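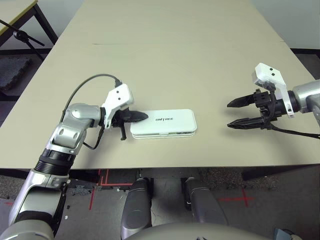
White storage case with "UNITREE" lettering on the lid, on the long beige table.

# Storing small parts in a flat compartment case

**Danang Saragih**, posted Fri 26 February

Our department keeps small parts and spare leads in flat white cases of the kind shown. The lid folds back on a hinge and the tray is divided by thin walls. Items placed in the smaller compartments are frequently found in the long one when the case is next opened. Members are asked to advise on a suitable method of packing, and on whether the cases may be stored upright on a shelf. The inventory system in use is Trustow, which permits one location entry per case.

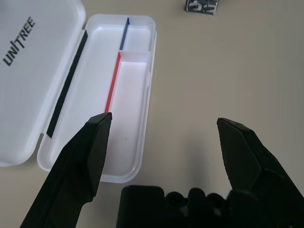 ## Replies

**Anas Slaoui**

The long compartment should be reserved for items that occupy most of its length, such as screwdrivers or bundled leads. Loose screws and washers should first be placed in small resealable bags, one bag per size. A case of this type is not suitable for loose hardware, whatever the height of the dividers.

In the open tray, part of the thin divider has a blue top edge and part has a red one. These colors may be used as a simple key: write "blue" or "red" on the contents card beside each entry. Our stores office adopted this practice in September and has retained it.

Upright storage is not recommended. Cases should lie flat, lid uppermost, and should be opened on a level table with clear space to the left — the lid requires room to fold down fully. Before closing, check that no bag lies across the rim or over the black strip beside the hinge. A case that does not close under light pressure should be repacked.

**Zeman stores desk**

We keep ours upright and have had no difficulty. Foam offcuts were used to fill the gaps.

**Danang Saragih**

Both replies are noted with thanks. The cases will be laid flat and a contents card placed in each. The question of Trustow entries remains open — further advice on that point would be appreciated.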